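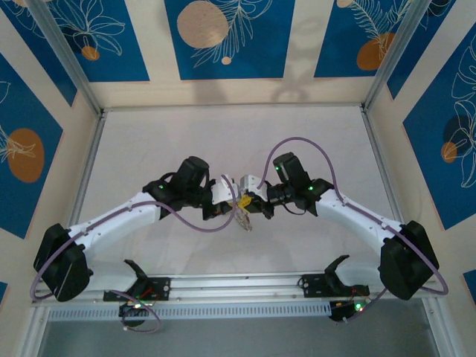 Two arms, one small object: a two-gripper hold at the Skirkedum bench.

Call for participants: gripper comparison sessions at Skirkedum

Do you like getting your hands on hardware and arguing (nicely) about which part works better? Then come and spend a few sessions with us! Skirkedum is a small robotics workshop, and this winter we started a side-by-side trial of grippers on our two-arm bench. We have logged 773 grasp attempts so far, nearly all of them driven by the same few people, and we're now at the point where we badly need other hands and other habits.

What we are comparing

We have two sets of fingers, which we call Iklow and Zultis after the folders their drawings live in. Iklow is the stiffer set and closes quickly. Zultis gives a little at the tip, so it forgives a sloppy approach, but it also lets small things roll when you squeeze too early. We run both with two controller settings, one that follows your hand very closely and one that smooths everything out. That makes 4 combinations, and every participant tries all of them in a shuffled order.

The tasks are ordinary ones: pick something up, turn it over, pass it from one arm to the other, set it down inside a marked area. Passing is our favorite. Both grippers have to be at the same spot at the same moment, and you find out very fast whether the controller is helping you or just being polite. We also do soft, crinkly and floppy things, which tell us far more than blocks ever did.

Then there is chain.

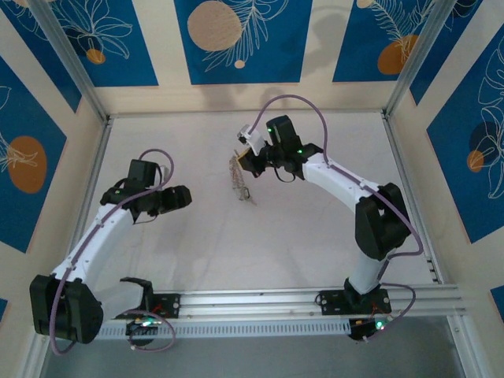
Judite Caldeira: I went in sure that the stiff fingers would win on chain, and I still think so for picking up one end, but once it bunches I'd take the soft tips every time. Please get more people to try it before we settle on anything, my runs alone prove very little.

We agree with her, and so chain stays on the list for everyone. You will get it with both finger sets, and you're welcome to disagree with all of us in your notes.

What a session is like

You sit at the controls and drive both arms yourself. First comes free practice, as long as you want within reason, and we don't record any of it. After that you work through six short tasks with each combination, with a break whenever we swap fingers. We log grip force, joint positions and the time each task takes, and the bench cameras record the work surface. After each block you fill in a one-page form, mostly your own words: what felt slow, what slipped, where you stopped trusting it. Drops are fine. Drops are data, and we have plenty of our own!

We ask for three sessions per person, on different days. People change a lot between the first and the second, and we'd love to catch that.

Who we are looking for

Anyone 18 or over who can sit comfortably and use both hands on the controls. You don't need any robotics background. We would be especially glad to hear from people who do fiddly work for a living or for fun, such as jewelry repair, sewing, model building, lab work or fly tying. Left-handed people, please write to us, we have far too few of you. If you have driven two-arm setups before, that's welcome too, just say so and we will put you in a separate group.

What you get

A flat payment for each completed session, travel costs within the city, coffee, and a copy of your own logs if you want them. Everyone who finishes the full set is invited to the results evening, where we put all the plots on the wall and go through them together. You may stop at any point and you keep the payment for the sessions you have done.

How to sign up

Write to Jaime Abreu at the Skirkedum front desk by 13/02/2025. Tell him a little about what you do with your hands, whether mornings or evenings suit you, and whether you are left- or right-handed. The workshop is on the ground floor of the Antunes building, side entrance, step-free. Jaime will reply with a consent form and a choice of session times.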